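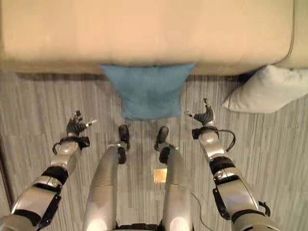 Figure 3. Sofa and floor cushion.

4.2 Who gets blamed when the lights stay off

We turn now to the part of the study that took us the longest and that, we will admit, we enjoyed the most, namely the long conversations with residents of the four valley towns about the weeks after the November storm. Readers will remember from Section 2 that the storm left the regional grid down and the bridge at Drotard closed, and that the mayor and the provincial governor belonged to rival parties. Each spent a good deal of airtime explaining that the other had been slow. What we wanted to learn was whether people at home were listening, and whether it changed how they felt about either of them.

The survey reached 569 adults, of whom 112 agreed to sit down with us a second time. Most of these second visits ran well past the hour we had asked for, and we are grateful for the patience (and the coffee) we were shown. Interviews in Drotard and Gilbert were carried out by Solène Rolland, and those in Plasosa and Fomari by Fulgencio Zavala, who grew up nearby and could follow the local nicknames for half the town council.

Our first finding is a plain one. People judged the mayor mostly by what reached their own street. In households where a water truck had come by within the first week, the quarrel between the two offices was remembered as noise, something on the radio while supper was being made. Where no truck had come, the same quarrel was remembered in great detail, sometimes word for word, and usually with the governor's side of it told more kindly. One retired bus driver in Plasosa put it to us this way: "I didn't need them to like each other. I needed a pump."

The second finding surprised us a little. We had expected party loyalty to settle most of these judgments in advance, as Teixeira's earlier work on flood relief would suggest, and among the strongest supporters it did. But 56 of the people we spoke with twice had moved some distance between the survey and the interview, and they moved in both directions. Several told us they had started out angry at the town hall and then, after the road crews were seen waiting on provincial permits, had shifted a share of that anger up the ladder. They seldom let the mayor off entirely – the blame grew to cover two people. 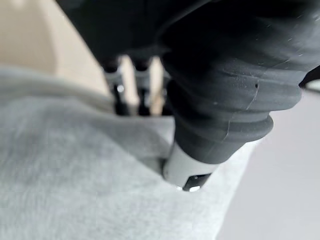
4.3 Trust in the relief fund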